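Flodarby two-finger gripper, 8 months in: what to budget for before you order
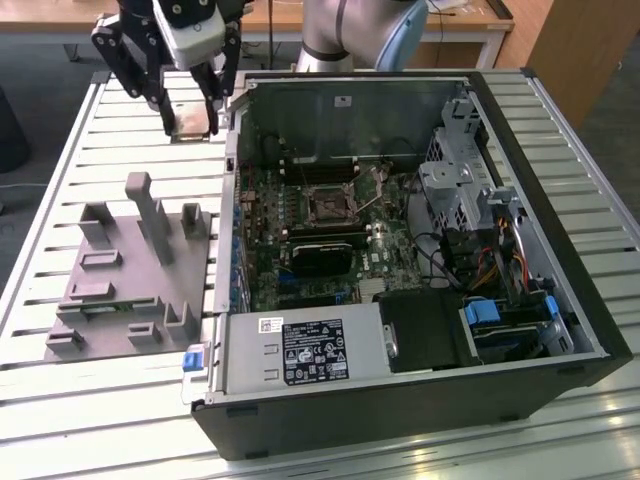 Short version, since I have a shift starting. The Flodarby is a good gripper and a bad quote. We bought it for PC teardown and rebuild work at Te Moana, small parts in and out of old desktop towers, and the price on the first page of the quote was nowhere near what we spent to get it useful. It does fine on parts the size of that little copper-colored rectangle between the fingers. The slotted table came out of our own stores, but the gray fixture plate on the left is printed, and if you're planning a cell like this put printed fixtures on their own budget line. We didn't. Big mistake. Posts, pads, the small U-shaped holder, every one of those shapes is somebody's afternoon at a CAD screen plus print time plus the reprint when it's a hair too tight.

Who I am: I run the bench side, Darcy Harawira does the purchasing. We argued about this buy for most of August. She wanted the Revel, which cost more but came with mounts and cabling in the box. I wanted the Flodarby for the fingers. I won. She has reminded me of this.

The good first.

Fingers. Slim, jointed, they get down between things. Old desktop boards are crowded, memory slots on one side of the socket and a heatsink on the other, and a fat parallel jaw is useless in there. We tried a borrowed Sternero the year before and it could not get near the socket without leaning on something.

Grip force. Adjustable in software, sensible steps, holds its setting after a power cycle. No complaints.

Build. Feels solid. One cosmetic scratch and that was me with a wrench.

Now the money part.

Adapter plate. Not included. The quote says "compatible with most arms" and that's true the way any bolt is compatible with a hole you haven't drilled yet. Ask for the adapter by part number, in writing, before you sign. Ours was 230 dollars and took 4 weeks to arrive, during which the gripper sat in its box on my shelf.

Spare fingertips. Buy 2 sets on day one. The pads wear quicker than the manual suggests if you're working around sheet metal edges, and PC cases are nothing but sheet metal edges. Ordering them later means paying freight twice. Ask me how I know.

Software seat. One license per controller. We have a second controller for testing and just assumed it was covered. It is not covered. Darcy found that one in the fine print and got us a discount, but plan on the full price.

Training. They offer a day on site. Skip it if anyone on your team has set up a gripper before. The PDF is decent, the english is a bit rough in the wiring section but the diagrams are right.

Work material. Sounds silly but write it down. Scrap towers are cheap one at a time, then you want several of the same model so the fixtures don't change, and the price goes up. Also storage. A desktop lying on its side with the panel off takes up a lot more table than you think when you're sketching layouts, so measure with the case laid down the way you'll be working on it. I drew ours standing up. Had to redo the whole layout.

Support: replies in a day, sometimes two. Polite. They did try to sell me a wrist camera both times I wrote in.

Would I buy it agian? Yes for the fingers. I'd ask for one complete quote with the adapter, tips and second seat all on it, then put that next to the Revel total. For us the gap came down to nearly nothing, and Darcy has that spreadsheet if anybody at the other site wants it.

4 out of 5. Lost one for the adapter.

Edit, 11 November 2019: the adapter is now listed as an option on their order form. Still not included.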